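I have been meaning to write about soap for months and December finally gave me the push, mostly because the kitchen smells of orange peel and I've got bars drying on every flat surface I own. If you came over from my bread posts, hello, and sorry, it's all soap today!

It started with my neighbor Aparecida Nogueira, who has made her own since she was a girl and who brought me a brown paper parcel when I moved in. One bar, plain, olive oil and a little coconut, with the name Siqueira pressed into the top from a wooden stamp that had been her grandmother's. I used it down to a sliver and then knocked on her door and asked if she'd teach me. She said to come back at 2 with long sleeves and old shoes, so I did.

I'd always imagined soap making as something fussy, with thermometers and charts taped to the wall. There is some of that (the lye has to be weighed properly, please don't guess), but most of the afternoon was stirring and talking. You dissolve the lye in cold water, always lye into water and never the other way, with the window open and goggles on. You warm the oils. You wait for both to come down to about the same temperature, and then you pour and stir until the spoon leaves a trail that sits on the surface for a second before it sinks. Aparecida calls that "when it remembers you," and I have never heard it put better.

My first batch on my own was a mess, I'll admit. I added the orange oil too early and it thickened so fast I was scraping it into the mold like mashed potatoes. It still cured into perfectly good soap, lumpy on top and lovely underneath, and my sister Tainá Teixeira took three bars home and has asked for more since!
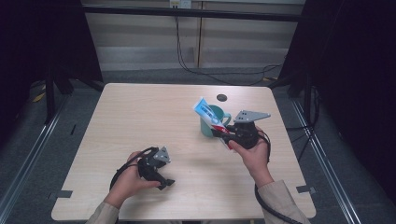
Toothpaste leaning against the teal mug.

Since then I've gotten a bit carried away. I now have opinions about bathroom sinks. I swapped the bottle of hand wash for a bar on a slatted dish, and the difference is all in the dish, because a bar sitting in its own puddle goes to jelly in a week. Let it drain and it lasts and lasts. Mine is a little cedar one from Giltilia, the housewares shop by the train station that used to sell only buttons and still has a whole wall of them at the back. Go in for a soap dish and come out with buttons, that's my experience.

The recipe I keep coming back to is a big one, 1334 grams of oils in total, which fills my long wooden mold right to the lip. Of that, 313 grams is coconut for the lather and the rest is olive. Run your own numbers through a lye calculator before you start, even if you're copying somebody's recipe word for word, even if you're copying mine. I do it every single time, and I once caught a typo in my own notebook that way.

For scent I've tried lavender (nice, a little sleepy), rosemary (wonderful in the kitchen, it takes the onion right off your fingers) and a coffee bar with spent grounds in it, which scrubs like anything and is the one I keep by the back door for after gardening. The orange I mostly make for giving away. It fades faster than the others, so by spring it hardly smells of anything, but for these few weeks it's glorious.
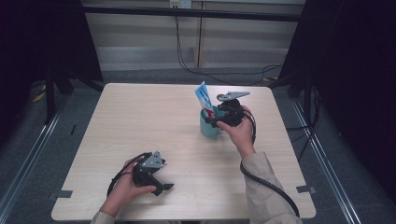 Do I have to wait before I can use a new bar?
Give it at least 30 days on a rack, somewhere airy, and turn it over now and then. The bars get harder and milder as the water leaves them, and a young one will melt away in the shower before you've had any pleasure from it.

That was the thing I found hardest, the waiting. I'm a person who cuts bread while it's steaming. With soap you unmold it the next day, slice it, line it all up, and then you have to walk past it for weeks. I've started writing the pouring date on a strip of masking tape along the shelf so I stop picking bars up and sniffing them and pretending I've forgotten how old they are.

Next I want to try a salt bar. Aparecida is doubtful. She says it sets so quickly you have to cut it the same day or you'll need a saw, and that her cousin broke a good knife that way. I've bought the salt anyway, and a silicone mold with separate little wells so there won't be any cutting at all. I'm pouring it as soon as there's a free shelf, and I'll put the recipe up here if it comes out!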